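Rutbridge gets its house rules for gripper work

Well, it's finally up on the wall! After a winter of arguing (mostly good-natured, some of it over cold chips), the Rutbridge workshop has a written set of rules for anyone using the hand-held grippers, and from today you sign them before you pick one up.

I went through the draft in February, when it ran to 12 pages and I fell asleep on page four. Gerd Harms has since hacked it down to 9 rules on one sheet, and I think it's much better for it. The fingers get checked before every session. Markers are wiped clean and never covered with tape, not even for a minute. If a take goes wrong you keep it and label it as a failure, and that's the one people grumbled about most – me included, I'll admit. Every 200 takes you stop and go over the screws on the plates.

Cloth gets a rule all to itself, which made me laugh until I'd spent a morning folding things. You pinch, you lift, you wait for the fabric to hang, and only then do you move across the table. Rushed takes don't go in the shared set, full stop. We've got 3,045 takes in there already and Perihan Kahraman is going back through the lot to see which ones pass. Rather her than me!

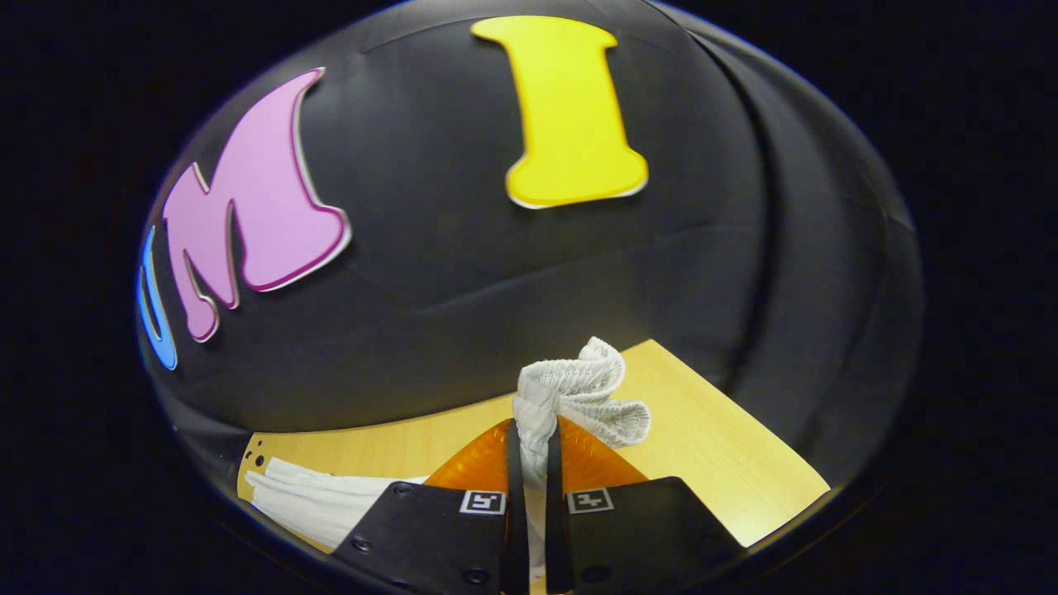

Kristýna Oravec would have gone further, and told me that a rule about waiting is useless unless it says how long, as one person's pause is another person's tea break. She wants a proper figure in there before Dundero adopts the same sheet – and she'd like the failure labels agreed between the two workshops first, so that a slip means the same thing in both places.

Gerd is taking comments until the end of the month. Copies are by the sign-in book.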